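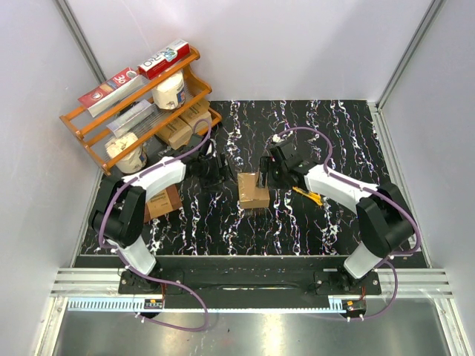

Colleck Twin Bench: a two-arm cell you can build at home

The Colleck Twin Bench is a kit for people who want two small robot arms working over the same patch of table, and who would like to do the building themselves. You get the rail, the plates, the extrusion, the wall panels and a pair of arms. You bring a free corner of the shop, a set of hex keys and a couple of weekends.

We have been running ours in the Tulwood shared workshop since May, and we are still finding new things to try on it! The setup changes all the time, but lately it has been small packages: cardboard boxes out on the table, and an orange slatted rack in the back corner stocked with the kind of stuff you would find in any bathroom cabinet or kitchen closet. Wrapped paper rolls, toothpaste-style boxes, whatever is on hand. Two arms and a stack of everyday packaging will keep you busy for a very long time.

What the build is like

Everything hangs off one black base rail along the near edge of the table. Both arms sit on it, each on its own mounting plate, so they share one straight reference and you only have to get that one part square. We love this. Our first cell at Tulwood had the arms on separate feet, and every time somebody leaned on the table we had to line them up again.

The frame under the rail is plain aluminum extrusion. If you have built a 3D printer or a camera slider you already know how this goes: slide in the nuts, snug the bolts, check for square, tighten, check again. Leave the corner posts a little loose until the wall panels are in. They need some wiggle room, and forcing them will scratch the edges (ask us how many we replaced).

The arms come assembled. Bolt the plate down first, then the arm to the plate, and get a second person to hold the upper link while you do it. It isn't heavy, but it likes to swing.

The table top

We offer a flat gray top and the black marbled one with white and colored streaks. The marbled one started as a leftover sheet from Branwood, the counter shop down the road, and we liked it so much that we made it an option. It wipes clean and it looks great. If you plan to do camera work and want the plainest possible background, get the gray.

The walls

Three light gray panels, left, right and back. They give you an even background, and they stop a dropped roll from ending up under the drill press. The front stays open so you can reach in and reset things between runs.

Cables

Read this part twice, please. The cables on our arms are purple, and they run along the outside of the links in big, generous loops. First-time builders always want to pull them tight and tidy. Don't! An arm that reaches all the way across the table needs a lot more slack than an arm parked at home, and a tight cable will tug on its connector every time the elbow opens up. Move each arm by hand, power off, through its whole reach before you strap anything down. Then add a bit more.

The small circuit boards go on the front face of the rail, near each arm base. You can get a meter on them without crawling under anything, and we use that more than we expected to.

What's in the kit

2 arms with black grippers
2 mounting plates
1 base rail, black
Frame extrusion, corner posts and brackets
3 wall panels, light gray
Table top, gray or marbled
Control boards and power wiring
60 frame bolts with nuts, plus 4 spares
Printed build guide

The rack is not included. Ours is orange wood, set at an angle in the back left corner, and any small slatted shelf will do as long as the gripper can get at it. Try turning yours before you give up on a shelf position. A few degrees makes a huge difference to what the left arm can pick up cleanly.

Build time

Plan on around 9 hours if you have worked with extrusion before. The wiring is the slow part.

Safety, the short version

Keep your hands out while the power is on. Fit the stop switch where you can hit it with your elbow, and test it before the first run. If you put a real utility knife on the table, treat it as part of the job: know whether the blade is in or out before anybody starts an arm, and pick one with a bright handle. Yellow shows up very well against the black top.

Options

Yu soft finger pads. These slip over the standard fingers and are much kinder to thin cardboard. We put them on for crushed or crumpled boxes, where bare fingers tend to slide.

Longer rail. Gives the arms more space between them. You will need a wider table top as well, so order the two together.

Spare cable set. Purple only for now. We like purple.

Ordering

The next batch is packed on Tue 16 September. Arms are matched in pairs before they go out, so please tell us when you order if you are adding to a cell you already have. Builders near Tulwood are welcome to stop by and try ours first, and bring a box of something odd for it to pick up.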